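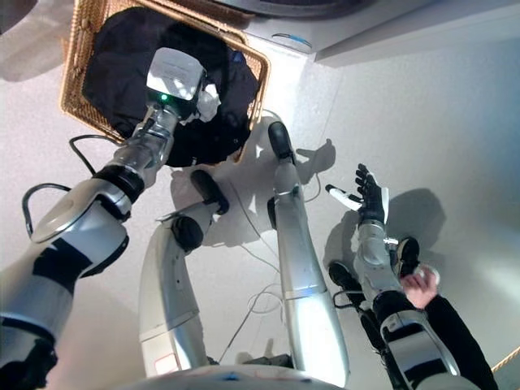
3. Household water use in Clilthorpe

3.1 Sample and setting

The survey covered 504 households on the Ekby and Caron estates, both built on the western side of Clilthorpe and both supplied from the Prevar reservoir. Homes on the two estates are alike in size, but those at Ekby have had water meters since they were built, while most of those at Caron still pay a fixed charge. Households kept a diary for 12 weeks, beginning in November, and wrote down each bath, shower, laundry load and use of an outside tap. Of these households, 180 also agreed to have a logger fitted to the incoming main. The diaries were collected by post.

Laundry was entered by load, with a note of whether the machine was full or part full. We left the meaning of "full" to the household. Dark and light washes were entered separately where people sorted them, as many did, and this raised the number of part loads in smaller homes.

3.2 Diary and logger compared

Diary entries for baths and laundry agreed well with the logger traces. Showers did not. People tended to write down a usual length of shower and repeat it from day to day, and the logger showed much more variation. Toilet flushing was not in the diary and was taken from the logger alone. Where a trace had gaps of more than a day, the week was dropped for that household.

Metered homes used less water per person than unmetered homes, and most of the gap came from showers and outside taps. Laundry differed very little between the estates. Households seem to wash clothes when they need them, whatever the method of charging, and the age of the machine mattered more than the bill.

Figure 4. Front-loading washing machine with the door open. 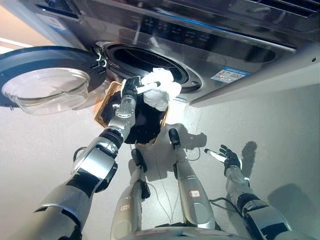 Does a water meter by itself lower use in the home? Our figures can't settle this, as the metered households at Ekby were also younger on average and had newer fittings. A fair test would need meters put into homes at Caron and readings taken before and after.

3.3 Leaks

Some of the logger traces showed a steady flow through the night. We treated any flow that never fell to zero over 100 hours as a leak and took it out of the per-person figures. Most were traced to toilet cisterns.

Last updated: June 29, 2020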